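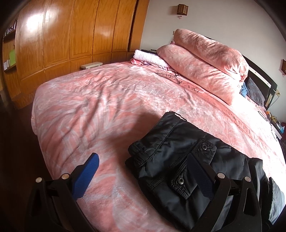 4. Submitting your entry to the Plinley Rural Enterprise Challenge

Read section 3 first. Those who skip it tend to meet it again later, in an email from us.

4.1 Sign in to the Astton portal with your college address. Personal addresses are accepted by the form and then ignored by everything behind it.

4.2 Choose "New entry" and pick a category: Livestock, Crops, Food and Drink, or Land Use. If your idea is a mushroom farm in a former cowshed, pick Crops and brace yourself for correspondence.

4.3 Enter the names of all team members. The team leader goes in the top box and gets all the reminders.

4.4 Paste your summary into the box provided. The limit is 500 words. The box stops accepting text at word 501 without telling you, so check that your last sentence has an end.

Note: "Farm to fork" counts as three words and has appeared in 81 entries to date.

4.5 Upload your budget as a spreadsheet. Show feed, fencing and vet bills on separate lines. A single line marked "sheep" will be returned.

4.6 Press "Submit" once. The wheel may spin for 19 seconds.

Caution: Do not press "Submit" again while the wheel is spinning. Each press makes a fresh entry, and the judges read them all in a worsening mood.

4.7 Write down your entry number. You will need it for the Sachdeva mentoring round (section 5).

Entries close on September 29, 2026 at noon.

129 shares | 3 comments

wustis_grower
Step 4.6 came too late for me. We are now four entries.

hillfarmstudent
Does the budget have to be in pounds? Ours is partly in hay.

muddyboots
Got as far as 4.4 and lost the second half of our goat yoghurt plan. Reads better, to be fair.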